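Plaltska Help Desk - Ticket 1118
Product: Busley bread maker, 2000 series
Subject: Dough does not rise on program 5, loaf dense and pale
Status: Pending customer
Opened by: Margareta Stoica
Assigned to: Cosmin Pascu

Initial report
Basic white loaf on program 5 comes out at half its usual height. Three loaves in a row. Crumb is tight and gummy in the lower third. Yeast was replaced after the first failure, same brand. Flour is Neagu bread flour, new bag opened in October. Crust setting medium. No error code on the display.
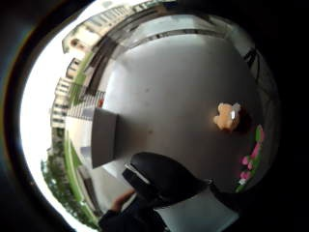

Attachment 1, tabletop with small bear figurine

Cosmin Pascu, first response
Please confirm the following:
Pan seated and locked before ingredients are added.
Order of ingredients: water, salt, flour, yeast on top.
Water temperature at loading.
Delay timer used or not.
Also run the mix test: program 9, flour and water only, and watch the paddle through the first knead.

Margareta Stoica, reply
Pan locks with a click. Order is as listed. Water is straight from the cold tap. Delay timer not used. Paddle turns at normal speed, no slipping, no noise. Ionuț ran the same recipe by hand with the same yeast and it doubled in a bowl in 70 minutes, so I am ruling out the yeast and the flour.
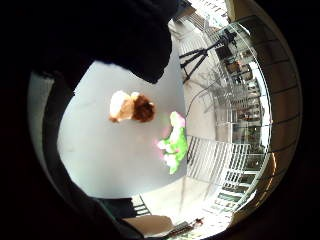 Jozef Smits

Picking this up for second line while Cosmin is out. The hand-mixed result is useful. With paddle and ingredients cleared, the remaining suspects are the rise heater and the temperature sensor. Both can be checked without opening the case:
Start program 5 with the pan in and a cup of water in the pan.
At the start of the first rise, put a kitchen thermometer in the water and close the lid on the probe wire.
Read it at 10, 20 and 30 minutes.
Expected is a steady climb to 86 F or a little over. A flat reading means no heat in the rise stage.

Margareta Stoica, reply
Readings were 68, 68 and 69 F. The kitchen is at 68. The bake stage does get hot - I let it run on and the water was steaming.

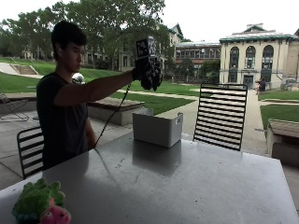

The element works, then, and the control board is not calling for it during the rise. On units with firmware 772 there is a known fault where the rise heat stays off after a power cut in the middle of a program. The setting is kept in memory, so unplugging alone does not clear it. Hold Menu and Stop together for five seconds until the display blanks, release, wait for the clock to return, then set program 5 again. Repeat the water test before using any flour.

If the readings are still flat, I will book a board swap through Flekico. Please have the serial number from the base plate ready.

Internal note, Oluwaseun Ezeani
Board reserved, not shipped. Waiting on second water test.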